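Kettle on at half seven and at my desk before the heating had come on properly. Uchenna Dauda is over at Stistcombe until the end of the month, so the simulated cell is mine to look after, and it has been sulking since the last update to Movitora. Two arms, one table, a handful of groceries. Before I touch any settings on the real pair at Stistcombe they have to run clean in here, and they don't yet.

The complaint from Stistcombe is that the left gripper closes slightly off to one side on small boxes. The right one is fine. They have swapped the finger pads over and it made no difference, so I don't think it's pads. I wanted to see if I could get the same thing with their settings file loaded, and spent the first hour just getting the file to load. Somebody had saved it with a space in the name. I've renamed it and written it on the list for the next call.

Got the cell up at ten. Left arm over to the red and white box first, right arm parked open well clear with its fingers pointing to the back of the table.
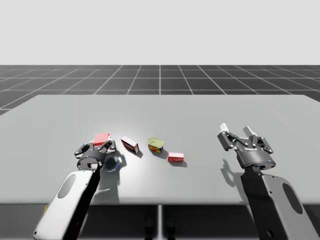
*Otum cell, left arm at the red and white box, right arm open and out of the way.*

Ran the left arm through 20 picks on that box, same start, same speed. I logged the finger position at close each time and put the lot in a column next to the figures Stistcombe sent. The offset is there in mine as well, the same way round as theirs. I was pleased about that, in a dull sort of way. If it shows up in the simulation with their file, then the trouble is in the file and I don't have to ask anyone to take a wrist apart.

Went through the tool settings line by line after that. The tool centre for the right gripper reads as it should. For the left one, the sideways figure is out by 4 millimetres. It looks to me like an old number from before the wrists were changed in March. Aliyu is the name of the script that is meant to copy these across when a gripper is replaced, and it keeps a log, so I went and read the log. It had copied the height and the angle and skipped the sideways value, with a warning. The warning is on line 400 or so of a file I don't suppose anyone has opened.

I'll correct that: it is line 400 exactly. I went back and looked.

Rang Uchenna before lunch. She remembered the wrist job and said they had run the script twice that day because the first go stopped halfway. She thinks the second go saw that the entry was already there and left it alone. That fits with the log. She asked me not to change anything on the real controller until she has taken a copy of what's on it, and I said I wouldn't.

Lunch was the rest of the soup. Rain by then, so I didn't walk.

Afternoon. Put the right sideways figure into a copy of the file, labelled it properly this time, and restarted the whole cell from cold. I have been caught before by changing a number and leaving the old one sitting in memory. Restart takes 5 minutes and I used it to clear out my inbox. Then I turned to the views, because a straight look from the front is no good for judging where the fingers are going to land. I set one up looking down the forearm towards the gripper, with the shadows left on. They slow things down a bit but they help me see how high the fingers are. 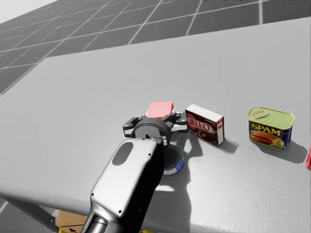

I want the open position checked over each item before I let the arm close on anything, tins included. The tins matter more to Stistcombe than the boxes do. A box will shift and square itself up between the fingers if you come in a little off. With a round tin I'd expect the first finger to shove it along the table, and their operators have been nudging things back by hand, which they shouldn't be doing with the guard open. I have put that in the notes for Uchenna too, in firmer words.

Another 20 picks on the red and white box with the corrected file. The finger positions now sit evenly either side of the middle, and the column matches what the right arm gives. Did the low tin after that and had to slow the approach, but I think that is a separate matter and I've logged it separately. It's to do with how low the wrist comes when the fingers are spread. I'll look at the approach height tomorrow with fresh eyes.

Things still to do, copied from the pad so I don't lose them:

- send Uchenna the corrected file and the two columns of figures
- make the Aliyu script stop with an error when it skips a value
- approach height for the low tin
- same checks on the right arm, even though it looks fine
- ask Stistcombe who names their files

Saved everything and shut the cell down at twenty to six. Back is stiff from the chair. Bus was on time, beans on toast, early night.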